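# Clorcombe shared workroom: waste and clearance, progress report

2026-03-18. Prepared by Aicha Bensaid for the Prudell fund. 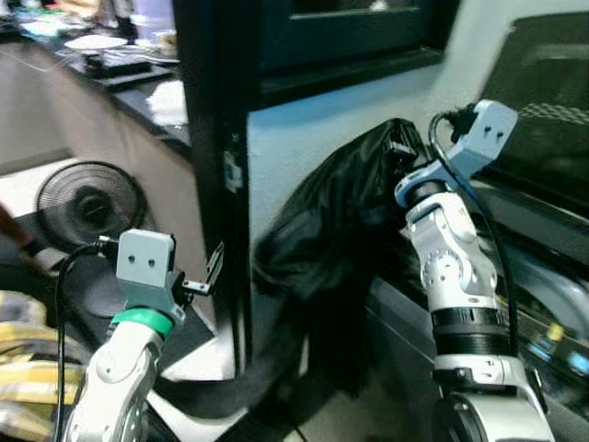
**What has the grant paid for since January?**
Liners, two lidded bins, and the collection contract with Staren. The remaining money is held against the worktop clearance described in section 3.

## 1. Bags and liners

The thin liners bought under the old arrangement split at the seam when filled above half. They have been replaced with a heavier black liner, ordered in boxes of 100. We have drawn down 300 so far. Unit cost is higher, but double-bagging has stopped and consumption per week is lower than in the January return.

Liners are now changed daily at close. Full bags go straight out to the yard store and are not left in the doorway overnight. A bag is tied before it is lifted.

## 2. Collections

Staren collects on Tuesdays and Fridays. One collection was missed in the first fortnight and credited on the next invoice. General waste and card are charged separately. Food waste is still going into general waste, and Citlali Escobedo is obtaining a price for a separate caddy.

## 3. Worktop and floor

The long black counter still collects plates, cloths, bottles and containers between sessions. Proposed rule: crockery returned to the kitchen the same day, cloths to the wash, anything unlabelled removed at the Friday clear. The floor beneath the counter should be kept free for sweeping. The electric fan needs a permanent place, preferably on a wall bracket.

Bustamante has quoted for shelving at the far end. The quote excludes fixing and is being revised.

## 4. Spend

| Item | £ |
|---|---|
| Grant awarded | 2,000 |
| Liners | 100 |
| Bins | 200 |
| Collections to date | 300 |
| Unspent | 1,400 |

## 5. Next period

- Agree the counter rule with all users of the room
- Revised shelving quote from Bustamante
- Caddy price from Citlali
- Check bag use against the January return

No change to the end date is requested.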